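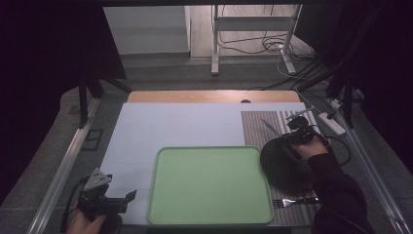
Figure 9. Clearing a place setting: green tray, striped placemat, black plate, fork.

Section 2: Setting and Clearing with the Tray

If you only read one section of this guide before your first meal, make it this one. The Atetti tray is the piece everybody in our test kitchens ended up loving, and once you get into the rhythm of it you can set a place, eat, and have the table bare again before the kettle boils (well, nearly!). These steps cover one place setting. For two or more, finish the first place completely and then start on the next.

Before you start

You will need:
The tray
One woven placemat
One plate
Fork and knife
A table cover or plain sheet, if you use one

Lay the cover first and smooth it from the middle outward with the flat of your hand. It doesn't have to reach every edge of the table, but it should lie flat wherever the tray is going to sit. A wrinkle under the tray makes it rock, and a rocking tray is maddening once there's a plate on it.

Note: The placemat can go straight on the table or on top of the cover. The Jetik weave grips a little better on bare wood.

2.1 Setting the place

1. Put the tray down with its raised rim facing up, long side running away from you. Leave it close enough that you can reach the far rim without leaning.

2. Lay the placemat right beside it. Right-handed people usually like the mat on the right and the tray in front of them; swap them over if that feels backward to you. Run the stripes away from you, toward the far side of the table. It looks great, and the stripes give you a handy guide for lining up the silverware later.

3. Set the plate in the middle of the mat. Lower it, don't slide it. The foot of the plate can catch on the weave and drag the whole mat along with it.

4. Place the fork to the left of the plate and the knife to the right, each following a stripe. Now step back and have a look. Isn't that nice?

5. Check that the tray is still empty. It's very tempting to park napkins or the salt in it while you work, and then they're in your way at clearing time.

Note: If the mat has been stored rolled up, the corners may lift for the first day or so. Roll it gently the other way, hold it for a moment, and it will settle.

2.2 Clearing the place

Here's the part that sold me on the tray. Everything from the mat goes onto it, and it all travels to the sink in one trip.

1. Scrape any leftovers to one side of the plate, or into a bowl if there's a lot.

2. Take hold of the plate at the rim and tip it up on one side first. Tipping breaks the contact with the mat, so the weave stays flat on the table. Then lift.

3. Carry the plate across at a low height and set it on the flat part of the tray. Keep the whole foot inside the raised rim. A plate perched on the rim will look steady right up until you pick the tray up.

4. Collect the fork and knife. Look under the spot where the plate was and along the far edge of the mat, as silverware loves to wander during a meal. Lay both pieces next to the plate with the handles pointing the same way.

5. Lift the tray with one hand on each short side and take it to the sink.

6. Shake the mat outdoors or over the trash, then wipe it in the direction of the stripes.

CAUTION: Do not tip a plate that still has liquid on it. Soak up sauce or gravy with a paper towel first.

CAUTION: Pick up knives by the handle only. If the knife is lying partly under something, move the other thing first.

CAUTION: Never stack glasses on top of the plate for the trip to the sink. Glasses get a trip of their own.

2.3 If something isn't working

The plate slides on the tray. The flat interior is probably damp. Dry it and try again. A folded napkin under the plate also works beautifully.

The mat moves when you lift the plate. Tip more slowly, and rest your free hand on the corner of the mat.

The fork won't lie flat. Check for crumbs trapped in the weave.

2.4 Care

Wash the tray by hand in warm water and dry it upright. Farina plates may go in the dishwasher; woven mats may not. Store mats flat, with the tray on top to keep them pressed.

Replacement mats are listed in the Hostum parts sheet under item 3498. This section was revised in March by Shobha Pillai.

Continue to Section 3: Serving Bowls and Lids.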